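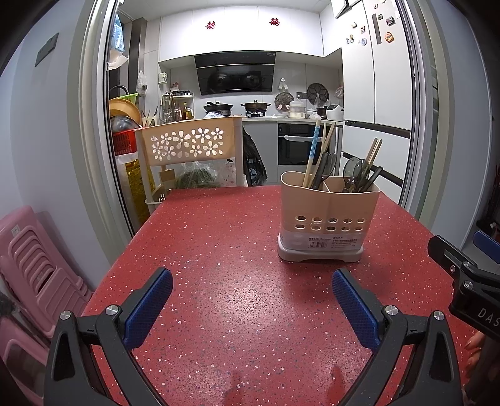 Corpus de recetas manuscritas Merirley, versión 3. Leer primero la sección "Limitaciones" si se va a usar para cálculos de cantidades.

# Recetario Merirley

Este repositorio contiene la transcripción de 966 recetas de cocina doméstica, escritas a mano en cuadernos y hojas sueltas. Los originales pertenecen al fondo Cuvdale, que los recibió de varias familias. La mayoría están en español, y una parte menor mezcla español y griego en la misma página.

Yo no soy hablante nativa de español. He revisado este texto con cuidado, pero agradezco las correcciones, también las de estilo.

## Contenido

- `recetas.csv`: una fila por receta
- `ingredientes.csv`: una fila por ingrediente mencionado
- `glosario.md`: palabras regionales y su equivalencia
- `dudas.txt`: lecturas que no hemos podido resolver

## Campos de `recetas.csv`

| Campo | Tipo | Notas |
|---|---|---|
| `id` | entero | No es consecutivo |
| `titulo` | texto | Como está en el original, con sus faltas |
| `titulo_norm` | texto | Ortografía actual |
| `cuaderno` | texto | Código del cuaderno |
| `pasos` | texto | Separados con barra vertical |
| `mano` | texto | Letra de la persona que escribe, si se distingue |

El campo `mano` puede estar vacío. En el cuaderno C escriben por lo menos dos personas y a veces cambian en medio de una receta; en este caso pusimos solamente la primera.

## Cómo se hizo la transcripción

Cada página fue leída por dos personas por separado. Baltazar Magaña comparó las dos lecturas y decidió en caso de diferencia. Para las páginas con griego trabajó Glykeria Giannakopoulos, que también preparó el glosario.

Hemos conservado las abreviaturas ("cda.", "cdta.", "c/s") en el texto original y las hemos desarrollado en la columna normalizada. Las tachaduras se marcan con corchetes dobles. Las manchas que tapan una palabra se marcan con `[mancha]`.

## Limitaciones

Las medidas son el problema principal. "Una taza" no significa lo mismo en todos los cuadernos, y "un vaso de los chicos" no lo pudimos convertir. La columna `gramos` es una estimación y falta en aproximadamente 300 filas. No recomiendo usarla para información nutricional.

Las temperaturas del horno casi nunca aparecen con número. Hemos dejado "horno alegre", "horno flojo" y expresiones similares sin traducir a grados.

Hay muchos más dulces que platos salados. Esto depende de lo que las familias guardaron y no se debe interpretar como lo que comían.

## Cambios

**Versión 3 (30/4/21)**
- Corregido el separador decimal en `ingredientes.csv`
- Unidos los duplicados de "rosquillas" y "rosquiyas" en el título normalizado
- Añadido el cuaderno F, incompleto: faltan las hojas del final

**Versión 2**
- Glosario nuevo
- Eliminados los nombres de vecinas y familiares en los títulos, a petición de una familia. "Bizcocho de la Paca" es ahora "Bizcocho de [nombre]"

## Uso y contacto

Se permite el uso para estudio y enseñanza, citando el fondo Cuvdale y la versión. Para publicar una receta completa en un libro hay que pedir permiso antes.

Las correcciones se pueden enviar como incidencia en el repositorio, indicando el `id` y el código del cuaderno. Las próximas las revisaré en septiembre.

Nelli Pesonen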